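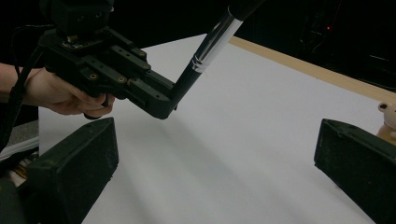

I have wanted a black bookcase for years and kept chickening out, mostly since everything I own is some version of oatmeal. The Climham tall bookcase finally got me when it dropped to $70 in January, and I've been living with it long enough now to have opinions. Lots of them! The first one is about color, so let's start there. Matte black all by itself can go a bit flat and gloomy, and what wakes it up is a tiny bit of warm metal, the way those three brass-colored screws jump right out against the black plates. Climham went with plain black screws and little plastic caps, and I swapped the ones on the front for brass the first weekend. It cost me a few bucks at the hardware store and it looks like a different bookcase.

OK, so what do you get. It's a steel frame with five shelves, a back brace shaped like a big X, two brackets for the wall, and a bag of hardware. The shelves are black too, with a faint wood grain pressed into them that you only notice when the sun comes in sideways. I thought I'd hate the fake grain and I've come around on it. It hides fingerprints, at least a little, and if you've ever owned anything matte black you know fingerprints are going to be a whole part of your life now.

The box arrived with one corner smashed in, but everything inside was fine. Good thick foam. It's heavy, though, and our stairs have that horrible turn at the landing, so my neighbor Sumathi Salian took the other end and we got it up with only one argument. She has the Skikumo ladder shelf in her apartment, which I'll get to, and she was very ready to tell me I'd bought the wrong thing.

Putting it together took me most of an evening. The booklet says one person can do it, and sure, one person can, if that person doesn't mind lying on the floor holding a side panel up with her foot. Steps one through four are easy. Step five wants you to attach the X brace before you tighten anything, and it says so in the smallest print on the page, so naturally I had tightened everything. Undo, redo. The Allen wrench they give you is the usual sad little one. Use your own if you've got it. I'd also sort the long screws from the slightly less long screws before you start, they look identical under a lamp at 9 p.m. and they are very much not interchangeable.

Please do use the wall brackets. I'm putting that in its own paragraph. I have a cat named Kim who believes all furniture is a staircase, and before the brackets went on she made it to the top shelf and the whole thing gave this slow little nod that I felt in my stomach. With the brackets in, it doesn't budge. They only come with screws for studs, so if your studs aren't where you want your bookcase (mine never are) you'll need anchors.

How does it hold up with real books? Pretty well! I've got cookbooks on the bottom, and I mean the big glossy kind, plus a row of old atlases that weigh as much as a toddler. No sag so far on those two shelves. The middle shelf has paperbacks stacked double and I can see the very slightest dip if I put my cheek against it and squint, which my husband says isn't a normal way to look at a shelf. The listing claims 100 pounds per shelf. I haven't tested that and I'm not going to, but I wouldn't put a record collection up there without thinking hard about it.

The shelf spacing is my real gripe. You can't move them! They bolt in at fixed heights, and the gap between the second and third shelves is just barely too short for an upright magazine file. Half an inch more and I'd have been thrilled. As it is, my magazine files lie on their sides like they've fainted. If you have tall art books, get the tape measure out before you order, because the bottom shelf is the only place they'll stand up.

Now the finish. It's a powder coat and mostly it's lovely, soft looking, no shine. There was a scratch on the left upright right out of the box, down low where the baseboard covers it, and I fixed it with a black marker. I wipe the whole thing down with a barely damp cloth every couple of weeks. Do not use the spray stuff, it leaves cloudy streaks and then you have to wipe it all over again with plain water and you'll be annoyed, ask me how I know. Dust shows. It shows so much. If you have a light-colored dog you might want to consider oatmeal after all.

About Sumathi's Skikumo. It's prettier, I'll give her that. It leans, it's airy, and it makes her plants look expensive. But it holds maybe half of what mine does, and the lower shelves stick out into the room far enough that I've caught my shin on them on two different visits. I also looked hard at the Sukach, the solid oak one with the drawers, and I would have loved it forever, and it was $2000, so that was the end of that daydream. For a room where the job is "please get these books off the floor," the Climham makes a lot more sense to me.

A few odds and ends. It did smell for the first few days, sort of like a new shower curtain, and it went away with the window cracked. The feet are adjustable, which saved me, our floor slopes toward the radiator. One of the plastic caps was missing from the bag, and I wrote to them about it and got a whole packet of new ones in the mail the next week. By then I had my brass screws in and didn't need them, so they're in the junk drawer if anyone local wants them.

Would I buy it again? At $70, yes, I'd probably get a second one for the hallway. At the regular price I'd want shelves that move. Four stars from me, and I'd go to four and a half if they fixed the print size on step five.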